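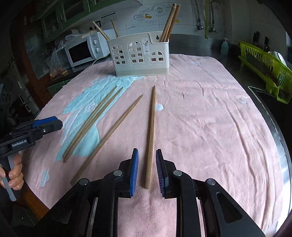 Hard water, wooden utensils and white residue

Board: Kitchen and Laundry / Water Treatment
Started January 28, 2023

limescale_lodger
We moved into an area with very hard water. The supplier's sheet gives 516 as total dissolved solids, in mg/l. Chopsticks and wooden spoons come out of the sink with a chalky film once they have dried, and the tea towels have gone stiff. I have been looking at the Nuvura softener, which is 800 fitted, and at the Priltus jug filter, which is 39. Is there any point in the jug for washing up?

ferrule
No. A jug filter treats drinking water in small volumes. You would be refilling it all evening, and the cartridge would be spent within days. Also, total dissolved solids is not hardness. It includes sodium, chloride, sulphate and so on. Ask the supplier for hardness as calcium carbonate and work from that.

brackish
Agree on the jug, disagree on the urgency. Film on wood is often detergent, not scale. Wood is porous, it takes up the surfactant and dries with it still near the surface. Rinse in hot water for longer and see if the film goes before spending 800 on anything.

limescale_lodger
Tried a longer rinse on half of them. Slight improvement on the spoons, none on the chopsticks. White vinegar and water did clear it, but it was back after a few washes.

ferrule
Vinegar clearing it points to carbonate. Detergent film would mostly come off with hot water alone.

brackish
Points to it, doesn't prove it. Acid shifts soap scum as well, and in hard water soap scum is what you would expect if you use bar soap or an old-style powder. What are you washing with?

limescale_lodger
Bralora liquid for the dishes, own-brand powder for the towels. Sticks go upright in a slotted plastic basket to drain.

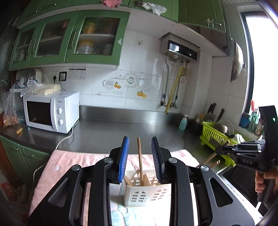 ferrule
Upright draining puts the last of the water at the bottom end, so that is where the deposit will be heaviest. Dry them with a cloth straight after rinsing. Water that is wiped off can't leave its minerals behind.

cuautle_tap
I fitted a Cuautle unit under the sink 2 years ago, hot side only. Film on the wood stopped, towels made no difference because the washing machine is fed from the cold. If the towels matter to you, the softener has to go on the main after the drinking tap branch.

brackish
Stiff towels are usually too much powder — or too little for the hardness, annoyingly. Check the dose table on the box first. It costs nothing.

limescale_lodger
Box says the hard water dose is nearly double what I have been using. Will run it at that and wipe the wood dry in the meantime. Have written to the supplier for the calcium carbonate figure.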